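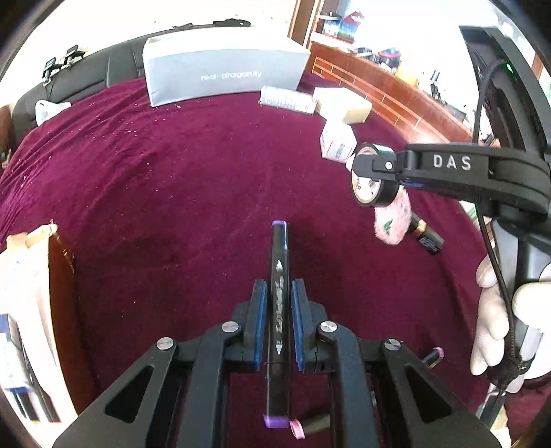 Mendia – Discussion Kit for Reading the News Together

Teaching material / Media and society / Group work

Mendia is a boxed kit for groups who want to talk about how news travels between people. It is made for evening classes, public libraries, high schools from grade 10, and local clubs. No computer is needed, and the participants do not have to open their own accounts or show their phones to anybody.

The kit was written by Adom Mensah, who was teaching adult classes in civic education for many years before he joined Markex. He noticed that his students liked to discuss what is true and what is false, but they seldom asked by which way a story had come to them. Was it from a cousin? From a page they followed long ago and forgot? Mendia starts from this question.

How a session works

Each person receives a role card with a short life story, a list of contacts and two or three habits, for example "reads only headlines in the morning" or "forwards everything from her brother". The leader then gives one news card to one person. The group passes it on by the rules of the cards, and after each round they write on the map sheet who has heard the story and in which form. After four rounds the leader reads the original text aloud, and the discussion begins.

A full session takes 57 minutes if you follow the timetable in the leader's book. Many groups prefer to stop after the second round and talk already there, which is also fine. The news cards are about local matters such as a bridge repair, a school lunch price or a hospital closing. We chose not to use real political parties, so the cards will not become old after the next election.

What is in the box

30 role cards, in thick card with round corners
24 news cards, each in a short and a long version
6 map sheets, folded, can be copied
1 leader's book, 88 pages, spiral bound
1 sand timer

Groups smaller than eight people should use the "small town" rules in chapter 3 of the leader's book. Otherwise the story reaches everybody in the first round and there is little to discuss.

What changed in the second edition

The map sheets are larger and the text on the role cards is easier to read from a distance. Chapter 5, on private message groups, is new. Two news cards about a newspaper strike were taken out, as younger participants did not understand them well. If you own the first edition, the new cards can be ordered separately with number 305-B.

Details

Order number: 305
Publisher: Markex
Box design: Hafþórsson
Language: English (Spanish edition planned for April)
Copies printed, second edition: 4,000
Group size: 5 to 30

Related products

Flusis – card set on opinion polls and how to read them, for the same age groups. It can be played alone or as a second evening after Mendia.
Mendia map sheets, refill pack
Mendia leader's book, sold alone

Schools and libraries can order on invoice. Please write the name of the person who receives the box, as parcels without a name are sometimes sent back to us. Lost cards are replaced free of charge during the first year – send us the number printed in the corner of a neighboring card and we will find out which one is missing.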